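Learning to pray by the clock

I have owned a breviary for years and for most of them it held up one end of a shelf. It was a present from my godmother when I was received into the Church, a fat black book with six ribbons and almost 2000 pages. I opened it that night, got lost somewhere between the Proper of Seasons and the Common of Pastors, and shut it again. If you've ever tried to fill in a tax return in a foreign language you'll have the general idea.

What got me to open it a second time was a weekend at Vedano House, the retreat place just outside Nosen. I'd gone for the quiet (and, if I'm truthful, for the puddings, which a friend had been raving about). I hadn't read the timetable properly, so when a bell went at half past six in the morning I assumed something was on fire. It was Lauds. I went down in odd socks and sat at the back while a dozen people in cardigans said psalms across the chapel at each other, one side and then the other, with a pause in the middle of every verse that was just long enough for me to come in too early. I came in too early all weekend! And I loved it.

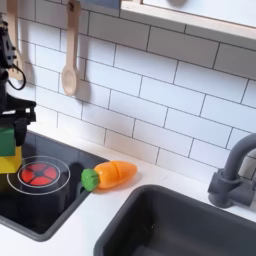
The pause, by the way, is the whole trick. I asked Jirayu Saengthong about it over the washing-up on my last evening. He leads the prayers at Vedano and is a very patient man. "You breathe there," he said. "If you rush the gap you're reading. If you leave it alone, you might be praying." He also told me to stop trying to mean every word. Some mornings the psalm is furious and you're perfectly cheerful, or it's all trumpets and cymbals and you've slept badly. You say it anyway, he told me, on behalf of whoever does feel like that today.

I've thought about that more than anything I've heard from a pulpit in the past year.

What the Hours are, if you've never met them

The Divine Office, or Liturgy of the Hours, or just "the Office" if you want to sound like an old hand, is the Church's daily round of prayer. Priests and religious are bound to it. The rest of us are invited, and I suspect a lot of Catholics in the pews don't realise the invitation went out. There's Morning Prayer and Evening Prayer, which are the big two. There's a short one for the middle of the day, an Office of Readings that you can fit in whenever you like, and Night Prayer, also called Compline, which is tiny and beautiful and the one I'd start with.

Most of it is psalms. The modern book spreads them over four weeks, then round you go again. On top of those you get a hymn, a bit of scripture, some intercessions and a canticle from Luke: the Benedictus in the morning, the Magnificat in the evening and the Nunc Dimittis at night. After a month or so you'll know those three by heart without having tried.

Starting small, and then smaller

I came home from Vedano full of zeal and decided I would say the lot. Every hour, every day. You can guess how that went. I lasted until the middle of the second week, when I found myself gabbling the midday psalms in the car park at work with a sandwich in my other hand, cross with everybody who walked past. I rang Jirayu to confess, more or less, and he laughed at me for quite a while. "Pick one," he said. "Do it for a season. Then see."

So I picked Compline and did it from Advent through to Candlemas. It takes me less than ten minutes. I kept the book by the kettle so I'd have to move it to make my last cup of tea, and I said it standing up, out loud, to the great puzzlement of the cat.

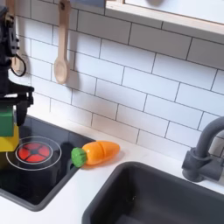
Repetition was what I'd been most afraid of. I get bored easily, and I couldn't see how saying the same Nunc Dimittis every single night was going to do anything but wear it thin. What happened was slower and odder than that. Look at the white tiles behind the stove there, laid like brickwork, each row shifted along from the one under it, with the thin dark grout running between. Any one of them is nothing much. That's how the psalms began to seem to me, the same plain shape over and over, but never quite lined up with the day before, so that a verse I'd said a dozen times would suddenly be sitting on top of a different sort of evening. "Into your hands" is one thing after a dull afternoon at a desk. It was something else in the week my dad was in hospital.

I should say that plenty of nights had nothing in them at all. I said the words and went to bed.

Book or phone?

People get surprisingly heated about this. The books are lovely and they don't ping. They are also expensive if you go for the full set, heavy in a handbag, and bewildering until somebody sits down next to you and moves the ribbons. That really is how you learn it. No printed guide did for me what one old hand did in a quarter of an hour with a pencil.

The phone does the ribbons for you. I use an app called Riteck, which a young deacon put me on to, and it simply gives you today's prayer on one page with the right antiphons in the right places. I used it all through my first Lent on the 200 bus, standing up mostly, and it was a godsend. The drawback is obvious. I'd finish the Benedictus and my thumb would go straight to the news, and there went the peace of the morning.

My advice, for what it's worth, is to use the phone for learning the shape and the book for staying in it. If you want a book second-hand, try Bunnag's, the religious bookshop behind the station in Nosen. They usually have a few breviaries that have come from closed convents. Mine is still my godmother's, but I bought a spare there for 30 pounds, and it has a stranger's holy cards all the way through it – ordinations, jubilees, a great many funerals. I've left every one of them where it was.

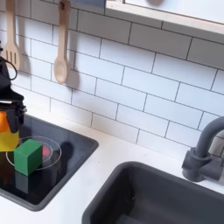 Finding other people

You can say the Office alone, and mostly I do. But it's built for two sides of a room, and it does limp a bit with only one. Our parish now has Evening Prayer in the side chapel at a quarter to six during Advent and Lent. There was no grand launch. Three of us asked Father if we could have the key, and he said yes so long as we turned the heater off afterwards. Some evenings it's still three of us. On the first night of December it was eleven, and we ran out of sheets.

We are not good at it. One side always goes faster than the other, we can't agree on a note for the hymn, and I still come in early after the pause when I'm tired. But there's a moment, somewhere in the second psalm, when everyone stops listening to themselves and the thing starts to carry us along, with all those others who'll be saying the same words that evening in cathedrals and care homes and on the bus.

If you'd like to try it, go and sit at the back of somebody else's first. Most abbeys and retreat houses will let you in without any fuss, and you needn't open your mouth. Vedano has its early bell every morning of the year, and they've told me odd socks are fine.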